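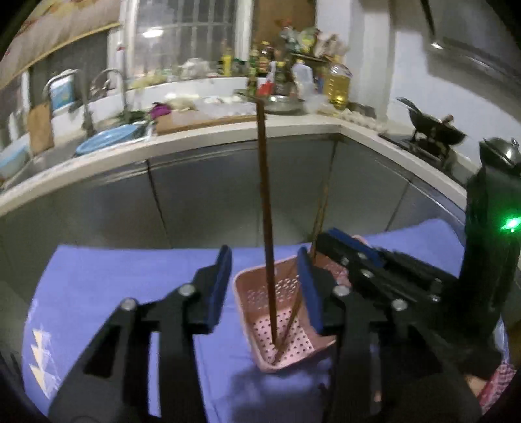 *A pink plastic basket with a perforated bottom, and two long brown chopsticks in it.*

**Sticks, Baskets and the Drawer That Never Closes**

25 July 2019

The average kitchen drawer in the Breltbridge apartments is 400 millimeters wide on the inside. A pair of long cooking chopsticks will fit in it only at a slant, on top of everything else, and the next time the drawer is opened one of them catches on the frame. Most people who cook with long chopsticks know the sound.

Table chopsticks are easy. They are short enough to lie with the forks. The long kind, used for turning things in hot oil or pulling noodles from a pot, are a storage problem, and few American kitchens were laid out with them in mind. The usual answer is a tall jar by the stove. A jar works until it gets heavy with ladles and spatulas, and then the chopsticks sink to the middle and have to be fished for.

An open basket on the counter is the other common choice. A low rectangular one has some real advantages. It can be lifted with one hand and carried to the sink. Small holes in the bottom let water through, so chopsticks can go in straight from rinsing if there is a towel or a mat underneath. The mat should be something that can go in the wash every week. Ours is periwinkle blue with a few yellow triangles on it and shows soy sauce right away.

The weakness of a low basket is height. Long chopsticks stand well above the rim and lean where they like, usually in different directions. One sleeve in a cabinet door will knock them over. Laying them flat across a corner is steadier but takes up counter space. Some cooks put a rubber band around each pair. Others drop a small cup into one corner and stand the sticks in that.

Drying matters more than the container. Bare bamboo and wood should be washed soon after use and never left to soak. Wipe them with a towel, then stand them with the cooking tips up for an hour or two. Tips that sit in a puddle go dark and fuzzy, and after that no amount of scrubbing helps. Lacquered pairs last longer but chip at the ends, and most should stay out of the dishwasher.

The basket needs washing too. The holes collect rice starch. An old toothbrush and dish soap will clear them, and the underside should be turned up and checked at the same time.

Shops have caught on. Plornora, the housewares store on the corner of Manurung Street, has given a whole shelf to small plastic baskets, and the pastel ones go first. The store's own label, Sistumeo, sells a drawer tray with a long diagonal slot meant for cooking chopsticks. We tried it for a month last November. It held three pairs and did what it was supposed to, but it used up a third of the drawer, and the whisk had to move out.

The whisk now lives in a basket on the counter, next to the chopsticks we never got around to putting in the tray.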